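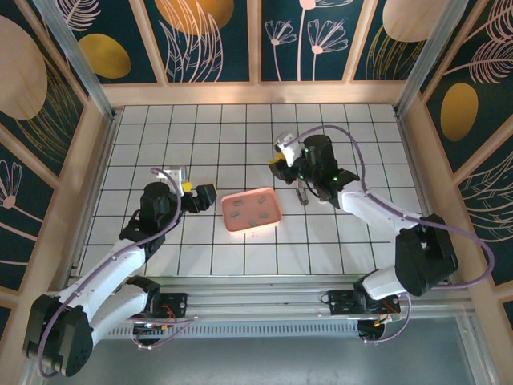

Open days are a bad way to judge anything, and I say that as someone who goes to every one I'm sent a flyer for. Free coffee, lanyard, a man with a headset mic. The Cronin one in November was better than most and I've been arguing with myself about why. Partly the decor. Somebody had put pink flowers and gold grasses on dark teal panels round the bench, so you had two big arms leaning in over white tiles with a botanical wallpaper behind them. Looked like a posh bathroom. People went up close. Children went up close. Compare that with the Lorkow stand last year, all yellow tape and a screen saying 811 cycles completed, where we stood well back and nodded.

And what were they doing, these arms? Small stuff. A pink tray, a few grey bits in it, a tool lying by. No car doors. No dancing. I think that's right and I think more firms should have the nerve for it. Tomás Foley, who was doing the talking for Cronin, spoke for 3 minutes and then shut up and let us watch, bless him. Forty of us in a room built for less, nobody checking their phone much.

My complaint is the questions. Always the same ones. Will it take my job, how fast is it. Fast is the wrong thing to ask! My aunt packed boxes at Clinness for years and she'd tell you speed is easy, it's picking up the akward thing without bending it. So ask that. Ask how often it drops one. I did ask, and was told they'd send me the figures. Still waiting.
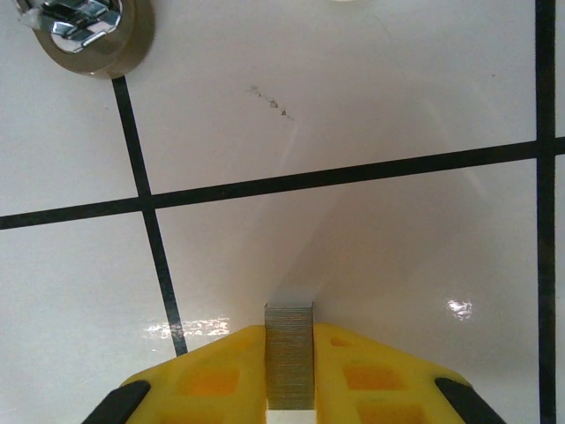 3 min read

Grip, then. A block of thin sheets held upright between two yellow fingers, pressed from either side, and nice and square too. I'd put that on the flyer. You and I do it without thinking, every time we tidy a pile of post, and I'd never once considered how much squeeze it takes until I saw a machine having to decide.

Now the bit I didn't like. The leaflet by the door, from Plulik, who I gather paid for the sandwiches. "100% hands free." Why? Who asked for that? I like hands. Most of the people in that room work with theirs and they were the ones asking the sensible things once they'd warmed up. Sell it to them as a help with the dull end of the day and they'll listen. Sell it as hands free and they hear the other thing, and fair enough.

So go to these, is my veiw, but go late, when the headset's off. Stand near the bench. Watch the same job several times over and dont clap.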